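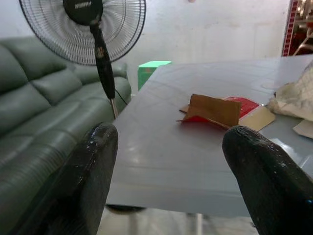

Kullport Break Room Table Clearing
Data card

Summary
This release contains 3,742 recorded episodes of a two-arm robot clearing paper and packaging waste from a table in a staff lounge. It was prepared by the Aria project at Gasden to study what changes for cleaning staff when part of their round is assigned to a machine.

Contents
Each episode holds wrist and head camera video, joint positions, gripper state and a short text instruction. Episodes are grouped into 23 sessions. Materials include cardboard, tissue, printed wrappers and crumpled paper.
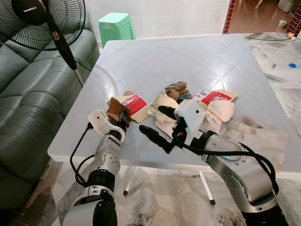

Last modified: 5/20/22

Effect on staff
Seven cleaners took part in the workplace study. Under the trial schedule, table clearing moved to the robot, while floors, restrooms and supplies stayed with staff. Paid hours were not reduced. Cleaners reported less bending and reaching, but more time spent checking finished tables and responding to stops. The site has since listed robot checks as a paid duty in the job description.
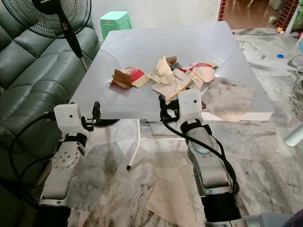
Figure 3. Both arms at the near edge of the table, with mixed paper waste on top.

Known limits
All episodes come from one site. Liquids, glass and food waste containers are outside the task. Thin paper lying flat is underrepresented in the first two sessions.

Use
The data may be used for research and teaching. It may not be used to measure the performance of individual workers. Staff interviews are held separately under the Papadopoulos access agreement and are not part of this release. The next update is planned for July.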